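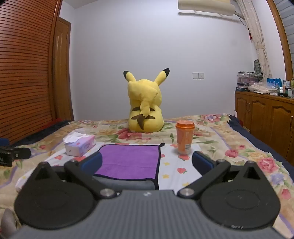
Wamon gripper over a folded purple towel, bedroom setting.

Wamon is a handheld-gripper method for teaching robots to handle soft household items. Developed at Benditstead by Kosmas Alexiou, with hardware from Flimis. First results came out in January.

Method

A person carries the gripper through a task by hand. No robot present during collection. Camera on the tool records the view, including both finger pads, and the motion is worked out from the video afterwards. A policy is then trained on the recordings and moved to an arm with the same fingers.

The original set has 4000 demonstrations from 60 homes, mostly towels and other folded cloth. Clips run 15 to 30 seconds. Beds and tables both used, clutter left in place.

Results

Policies trained on many homes did better in unseen rooms than ones trained on more clips from a single home. Patterned bedspreads remianed the main source of missed grasps. Thin cloth also a problem.

Balaskas, a later version, keeps the same finger pads but adds force sensing. Comparison between the two is still imcomplete.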